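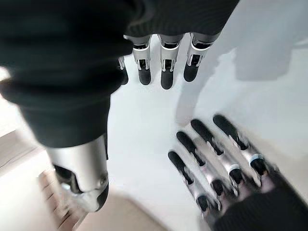

Hands close together over the white surface.

Elness: small jobs on a tabletop

Hello, and thanks for having a look! Elness is my collection of short clips and stills of ordinary jobs done on a table: sorting cutlery, folding tea towels, matching up socks, packing a lunch box, that sort of thing. I started it because I wanted the boring middle bits of a job as well as the nice finished pile at the end (most of tidying is the middle bit, at least at my place).

What you get

1,533 clips and 3,574 stills, sorted into 14 folders, one per job. The folder names are plain words, so "socks" is socks and "lunch" is the lunch boxes. There's a notes file in each one saying what was on the table at the start and where it was meant to end up. The Sun folder is the odd one out. It has the washing-up jobs done next to the big window in Listow, and the light jumps about a lot in there, so I kept it separate.

Blur and close-ups

There's plenty of both. I left blurry stills in if they fell in the middle of a job, and I only threw out the completely black ones. If you want sharp pictures only, sharp.txt lists the ones I'd pick myself, but my eyes aren't perfect, so do check.

Labels

I wrote them all by hand, in everyday words. A mug is a mug even when the shop called it a beaker. I did go back and forth on "cloth" and "tea towel", and the early folders still say "cloth" for everything – sorry! More than 400 labels were fixed in the May tidy-up and the old ones are in a folder called before, in case you were already using them.

Getting started

Unzip it, open the socks folder first (it's the smallest) and read the notes before anything else. I look through mine with Grarkel, my own little viewer, and it's in the tools folder if you fancy it. Any ordinary picture viewer will do the job too.

Still to do

Finish the notes for the lunch boxes, and rename cloth.

Last updated 14 Mar 2020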